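4. Running time and the decision to start a series

4.1 Background

Studies of television drama usually treat length as a matter of production. A series runs for a certain number of episodes because a channel ordered that many, or because the writers asked for more and got them. Viewers come into the account late, as an audience that stays or leaves. In this section we look at length from the other side, as something viewers know before they begin and take into account when they choose.

On a streaming service the whole of a finished series is offered at once. The number of seasons is printed under the title, and the length of each episode is shown beside it. A viewer who is thinking of starting a drama can work out how many evenings it will take. Oosthuizen's earlier interviews with subscribers in Villanano found that most people did this sum in some rough form, often aloud and often with a partner. They did not use hours. They used units of their own, such as "a winter", "two holidays" or "until the baby comes".

We call this the stated commitment. It is different from the time a household ends up spending, which depends on whether the series is finished, whether episodes are seen twice, and whether one member watches ahead. The two are easily confused in survey work, where a question such as "how long did it take you to watch?" can be answered with either.

4.2 Material

The material comes from 166 viewing diaries kept by households in two towns, Villanano and Urnstead. Each diary covered six months and ended in May. Households were asked to write down every drama they considered starting, whether or not they went on to start it, and to give a reason in their own words. They were not asked to rate anything. Lie coded the Urnstead diaries and Oosthuizen coded the Villanano ones, after which each of us recoded a share of the other's.

The diaries were kept on paper. An earlier trial with a phone form gave shorter answers and, more seriously for our purpose, very few entries for series that had been considered and dropped. People opened the form when they had watched something. The paper diary lay near the television and was filled in during the choosing, which in several homes took longer than an episode.

We left out films, sport, news and anything described by the household as being for children. Series still in production were kept in but marked separately, as their length was not yet known to the people choosing them. Where a diary named a series only by its lead character or by a description ("the one with the harbour"), we asked the household which title was meant. Nine entries could not be settled in this way and were dropped.

4.3 Length as a reason to start

The most common view in the trade is that length puts people off. The diaries give partial support to this. Long series were often set aside on first mention, with notes such as "too much of it" or "not this side of summer". The same titles tended to come back. A series that had been turned down for its length in one entry would appear again some weeks later, and the length would now be given as the reason for choosing it.

The change usually followed the end of another series. Households that had just finished a long drama wrote about the gap it left in the week, and they looked for something that would fill the gap for as long as possible. A viewer in Urnstead, who had finished the last season of the police drama Hendricks the night before, wrote: "Want something we don't have to choose again till autumn." Her household had turned down the longer family saga Plarnwood twice before. They began it that evening.

The dislike recorded in these entries is of choosing. Long series have a high cost at the point of entry and a low cost on each evening after that, as the question of what to watch has been dealt with. Short series reverse this. Several households described a run of limited series as tiring, and used words that one might expect to see applied to housework. 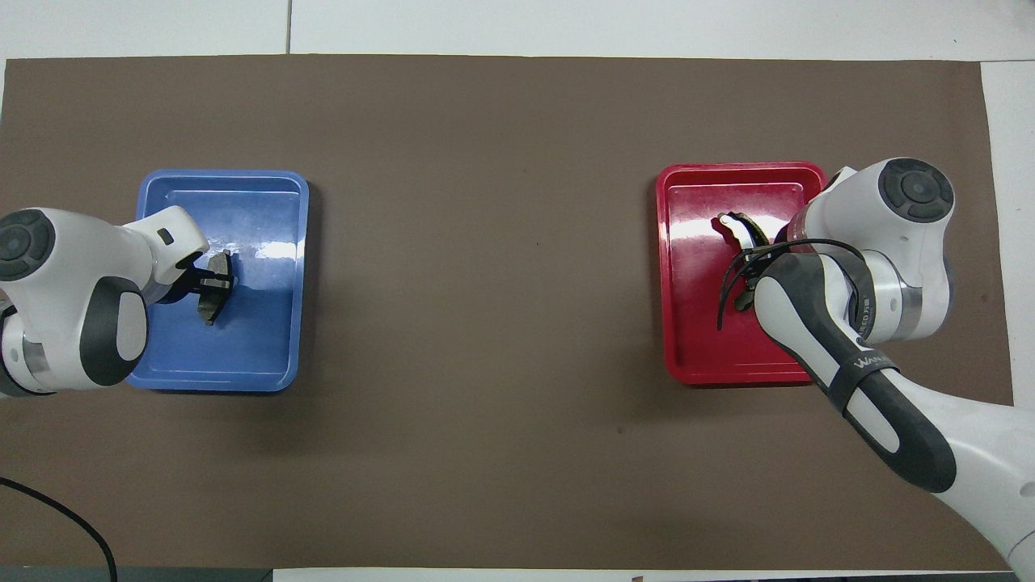 Crime drama stands out in this respect. It made up the largest share of the long series that were started, and the households that started them gave length as a reason more often than they did for comedy or historical drama. We think this has to do with the way the genre divides its story. A crime series can offer a case that closes within the hour or the season and, beneath it, a slower story about the family or the squad. The first gives a place to stop and the second a reason to go on. Viewers in both towns were aware of the difference and wrote about it plainly. "We can leave it on a Thursday if the case is done" is one of several remarks of this kind.

Series with a single unbroken story were treated with more care. Households put off starting them until they could be sure of several free evenings, and sometimes agreed rules beforehand about who could watch without whom. These rules were broken in most of the homes that made them. The diaries record this with good humour for the most part, though in one case the series was abandoned as a result and did not return.

4.4 How length is measured

Three measures of length appear in the entries: the number of seasons, the number of episodes and the running time of one episode. They do not carry equal weight. The number of seasons was mentioned far more often than the other two, even where it was a poor guide. A drama with six short seasons was described as long, and one with two seasons of many episodes each was described as short, although the second would take more hours to watch.

Figure 2 sets the described length of each series against its full running time. The line that best fits the points for number of seasons is much steeper than the one for hours. In other words, viewers' sense of how long a series is follows the way it has been divided up. Services that split a final season into two parts, and list the parts separately, may be making their series look longer to new viewers while they try to hold on to existing ones.

Figure 2. Described length (short, medium, long) by number of seasons and by total running time, all started series, both towns.

Running time for a single episode mattered in a different way. It was seldom given as a reason for or against a series as a whole, but it was often given as a reason for watching one series and not another on a given night. Many households kept two dramas going for this purpose, one with hour-long episodes and one with shorter ones. The shorter series was nearly always the one that was finished first, and it was replaced by another of the same kind, while the longer one stayed in place.

4.5 Limits

The diaries were kept by people who had agreed to keep them, and such people may plan their viewing more than others do. We have no good way of correcting for this. It is also likely that the diary itself made planning more common. One participant in Villanano noted that she had started to count seasons only after being asked to write things down.

Both towns have cold, wet winters, and the diary period took in all of the season in which people stay indoors. A period that ran through the summer might show less interest in long series, or might show that they are kept for the colder months. The Urnstead households were on average older than those in Villanano, and fewer of them shared a screen with teenage children. We have not tried to separate the effect of age from that of place.

Finally, the entries tell us why people said they began a series. They say less about why people stopped. Abandoned series were often simply missing from later pages, and when we asked about them the usual answer was that the household still meant to go back. Section 5 takes up these unfinished series and considers how long a drama can go unwatched before its viewers stop calling it one they are in the middle of.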